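Ratelton foam table cover, white
Reviewed by Hiba Azar
Reading time: 1 min

Ratelton sells this sheet as a protective top for wooden work tables. I bought one in November and have used it daily for sorting and folding knitwear.

Fitting. The sheet arrives rolled and needs a night under weights before the ends lie flat. It trims cleanly with a sharp knife. Mine was cut short of the table, so a strip of bare wood shows along the edges.

Grip. Good. Knitted hats stay where they are put, and a folded pile does not creep when the table is knocked. The older Jirkunau mat was slicker and I returned it after 16 days.

Marking. Pen goes on easily and comes off badly. Blue lines drawn as folding guides are still faintly there after wiping with washing-up liquid.
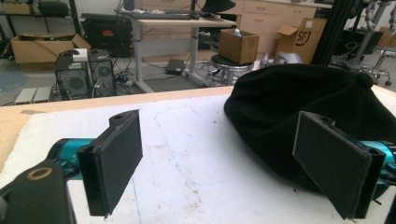
Grey smudges are the other complaint. They build up within weeks, along with small dark specks that a damp cloth does not lift. Black knitwear is easy to see against the white, stitched seams included, and for me that outweighs the scuffing. Anyone who wants a surface that stays clean should buy a darker one.

Price was 70 with delivery. Fair for the size, though I would not pay it again for white.

Score: 3.5 out of 5

Related reviews
Hijazi folding stool
Ellow wool comb
Jirkunau cutting mat, second version

Contact | Copyright Hiba Azar | Back to top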